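Chapter 4
Where the Money Goes: Reading a Household Budget

I kept my first budget on the back of an electric bill, and it lasted until the middle of April. I had written down rent, groceries and the bus. I had left out haircuts, a birthday present, a new tire for my bike and every single thing I bought at the drugstore. By the end of the month I was 200 dollars short and truly puzzled (I even checked my coat pockets!).

So this chapter starts with the small stuff. Rent is easy to remember – it comes once a month and it hurts. The little purchases slide right past us, and they are the ones we'll be chasing for the next few pages. 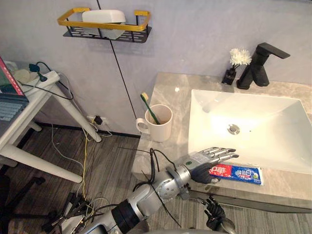
4.1 Fixed and variable costs

A fixed cost stays the same from month to month, like rent or a phone plan. A variable cost moves around. My old neighbor Orest Vakulenko, who taught me most of what I know about bookkeeping, kept his in two notebooks, green for fixed and red for variable, and the red one was always falling apart. When I finally copied his system, my monthly spending came to 2,121 dollars, and I had been guessing a good deal less than that.

Watch out for costs that look fixed and aren't. Heating is the classic one, and I still get it wrong every winter. 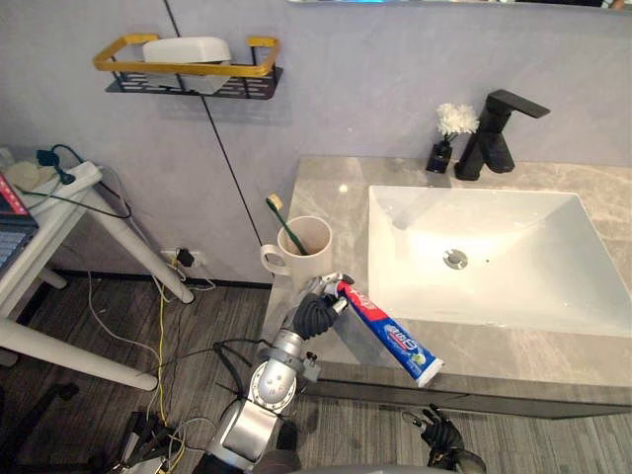

Variable costs get much easier to handle once you turn them into a monthly figure. Take the price of the item, divide it by the number of weeks it lasts you, and multiply by 52, then divide by 12. A tube of Crest like the one gripped at the edge of the countertop is a good item to practice on, as most of us have no idea how long one lasts. Write the date on yours when you open it and you'll find out. Do the same with shampoo, coffee and dish soap, and keep the results on one page. Mine had 22 lines the first time I tried it, and I kept thinking of more on the way to work.

4.2 Costs that come once a year

Now for the sneaky ones: winter coats, dentist visits, car registration. Add up a full year of them and divide by 12, and put that much aside every month – even in the months when nothing is due. 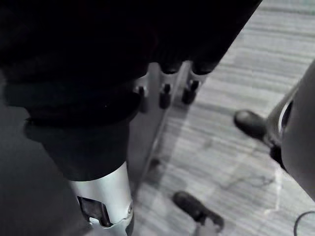

Figure 4.3 Black fabric gathered in soft folds.

Clothing belongs in this group for most people. If you buy a jacket for 49 dollars in the fall, your budget should be paying for it in spring and summer too. Before you go on to section 4.3, make your own list of yearly costs and bring it with you, because we'll be using it in the first worksheet.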